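**Re: Flirnach quarterly sales index, worth trading on or not?**

**koo_ledger**
Flirnach number out this morning, 76. Up from the spring low, still well under 100, which they call "normal activity". Press note says retail demand is firming. I don't buy it. Orders from my wholesale customers are flat and two have asked for longer terms. What is everyone else seeing?

**mvieira**
Zuleica here. Its a survey, remember. 523 firms asked, they don't say how many answered. I filled it in twice last year and there is no box for "sold more, made less". Which was my whole year.

**koo_ledger**
Right, and no weighting by size I can find. A chain counts same as a guy with a kiosk??

**selley_jk**
It is weighted. Page 4 of the method note, by headcount bands. Please read before posting.

**koo_ledger**
Headcount isn't turnover. But ok, missed that.

**rajput_s**
Small homeware shop, two towns. My read, for what it's worth:

- footfall fine
- basket size down (money basket, not the woven kind)
- storage and organizing stuff still moves, furniture dead
- freight back to sane levels, supplier prices NOT back

Green cord storage line is my steady seller, reordered Monday.

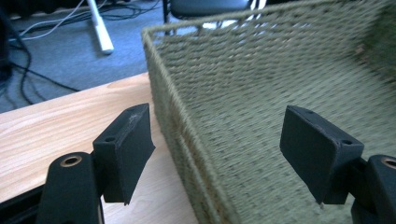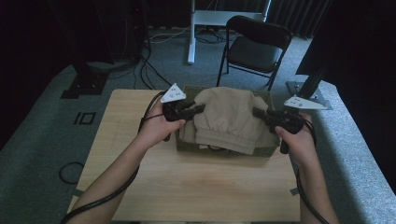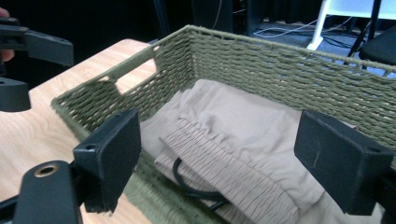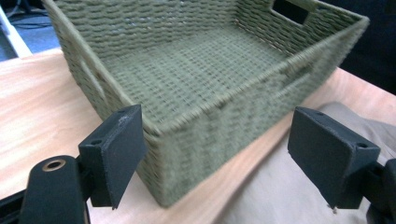 Margin on those is ok, 18 percent after freight. Was a lot better before the last price list. So if Flirnach says demand is firming, sure, for things under the price of a dinner out. Anything people need a loan for, no. And loans are what the index is supposed to be picking up, isnt it? Rates haven't moved and my landlord's letter says rent will, November.

**selley_jk**
No, the index doesn't measure credit at all. Orders, stocks, hiring plans, prices paid. Four parts. Hiring plans went up the most this time and that's the one that usually leads.

**mamta_k**
Hiring plans lead nothing in my town. Everyone "plans" to hire. Same three vacancy cards in the window at Brusta since winter. Planning is free

**selley_jk**
Anecdote.

**mamta_k**
So is a survey, just a lot of them in a pile

**mvieira**
lol. But Jörg has a point, last time hiring turned before orders did. I went back through the old releases. Two times out of three anyway, the third one was a mess because they changed the question halfway.

**koo_ledger**
What about stocks? If shops are running down stock then a bit of reordering looks like demand and it's only shelves being filled.

**rajput_s**
That's me exactly. Ran everything down over winter, couldn't face paying for the warehouse. Now I'm buying again and on paper I look like a recovery. I'm selling the same number of things to the same people.

**selley_jk**
Stocks part is reported separately for that reason. It fell. So yes, some restocking to come, that is real activity, factories get real orders from it. You can't throw it out because you don't like the cause.

**koo_ledger**
Not throwing it out. Saying it runs one quarter, maybe two, then you need actual customers.

**moushumi_j**
Mod note, moved this from General. Release is dated Wed 1 June, pinned at top of the Data board. Please link the pdf and not screenshots of the chart, the axis gets chopped and then we get forty posts about a crash that isnt there.

My own two cents, Selley freight desk is quoting shorter lead times again so I'd expect prices paid to ease next round. Could be wrong, was wrong last time.

**mamta_k**
Prices paid easing and prices charged easing are diffrent animals. My flour bill can drop all it wants, the bakery on the corner isnt relabeling anything.

**rajput_s**
Neither am I, sorry. Need the margin back first.

**koo_ledger**
And there's your sticky inflation. Fine. I'm keeping my order book small till the next number, Jörg can tell me I told you so.

**selley_jk**
Will do. Next release same week as the rent letter by the sound of it.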